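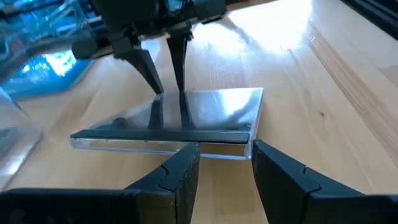

Wer in Tutport eine Wohnung auflöst, landet früher oder später bei ihr. Seit elf Jahren räumt sie im Auftrag von Angehörigen, Vermietern und Betreuern Wohnungen leer, meist nach einem Todesfall, manchmal nach einem Umzug ins Heim. Ihren Namen möchte sie nicht lesen, »weil die Leute sonst denken, ich rede über ihre Mutter«. Wir haben uns im Mai zweimal mit ihr unterhalten, beim zweiten Mal zwischen zwei Terminen.

Angefangen hat sie als Aushilfe bei einer Umzugsfirma in Clollmont. Dort habe man Haushalte nach Kubikmetern berechnet. »Man ging durch, schätzte, schrieb eine Zahl auf und war nach einer Viertelstunde wieder draußen. Die Tochter stand im Flur und hatte noch keinen Schrank aufgemacht.« Nach zwei Jahren machte sie sich selbstständig, zuerst mit einem geliehenen Transporter. Heute beschäftigt sie zwei Leute fest und nimmt für größere Häuser jemanden dazu.

Der erste Termin dauert bei ihr eine Stunde und kostet nichts. Sie fragt nach Papieren, nach Schlüsseln, nach dem Keller. »Der Keller wird immer vergessen. Und der Dachboden, wenn es einen gibt. Da stehen dann noch einmal acht Koffer, und jeder ist voll.« Erst danach geht es um den Preis. Das Angebot gibt sie schriftlich ab, mit der Entsorgung als eigenem Posten. Wer ihr am Telefon eine Festsumme abverlangt, bekommt keine.

Sortiert wird nach einem einfachen Muster. Was die Familie behält, kommt in ein Zimmer, und dieses Zimmer wird abgeschlossen. Alles mit Schrift darauf geht in Kartons, auch Kassenzettel und alte Kalender. Kleidung wird durchgesehen, bevor sie in den Sack kommt. »In Manteltaschen liegt Geld, das ist kein Märchen. Aber öfter liegt da ein Taschentuch und ein Bonbon.« 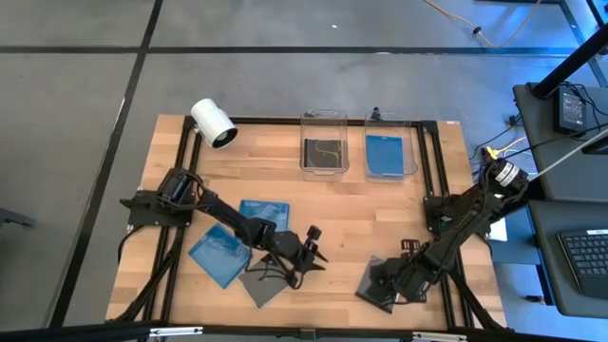
Schwierig werde es selten wegen der Möbel. Eine Schrankwand lasse sich zerlegen, ein Klavier bekomme man mit Geduld die Treppe hinunter. Gestritten werde über Kleinigkeiten, eine Kaffeemühle oder die Schale vom Flurtisch. Sie erinnert sich an Geschwister, die sich über ein Nähkästchen so zerstritten, dass der Auftrag drei Wochen ruhte. »Ich mische mich da nicht ein. Ich packe das Ding ein, schreibe ›offen‹ auf den Karton und stelle ihn zur Seite. Beim Schlüsselabgeben muss ihn dann einer mitnehmen.«

Brauchbares gibt sie an den Gebrauchtwarenladen Ekine weiter, der zwei Straßen von ihrem Lager entfernt liegt. Geschirr werde dort kaum noch genommen, Bettwäsche nur ungeöffnet. Gut gingen Werkzeug, Lampen und Fahrräder. Viele Angehörige hätten falsche Vorstellungen vom Wert. »Das gute Service hat damals einen Monatslohn gekostet. Heute will es keiner geschenkt haben. Das muss ich den Leuten sagen, und zwar vorher.«

Ihre Buchführung macht sie mit einem Programm namens Zaki, das ihr ein Neffe eingerichtet hat. Die Auftragsnummer, an der sie gerade sitzt, ist die 101 – ein Haus mit Garten und Schuppen, am Stadtrand. Dafür sind vier Tage angesetzt. Sie rechnet mit fünf.

Was sie Lesern rät, die so etwas vor sich haben? Sie überlegt länger. Man solle den Mietvertrag lesen, bevor man die Küche herausreiße, und die Zähler ablesen, solange noch Strom da sei. Die Post solle man sofort umleiten. Und wer noch mit den Eltern sprechen könne, der solle sie fragen, was auf den Fotos zu sehen ist. »Ich habe hier Kartons voller Bilder, und die Kinder kennen keinen darauf. Die nehmen sie trotzdem mit. Wegwerfen können sie sie nicht.«

Um kurz nach drei klingelt ihr Telefon, ein Vermieter fragt nach einem Termin für die Übergabe. Sie notiert ihn auf der Rückseite eines Lieferscheins und sucht ihre Jacke.
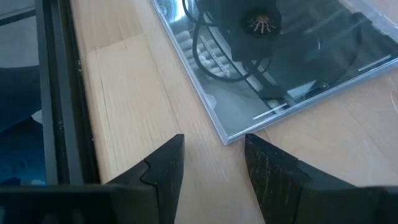

Heller Holztisch mit feiner Maserung.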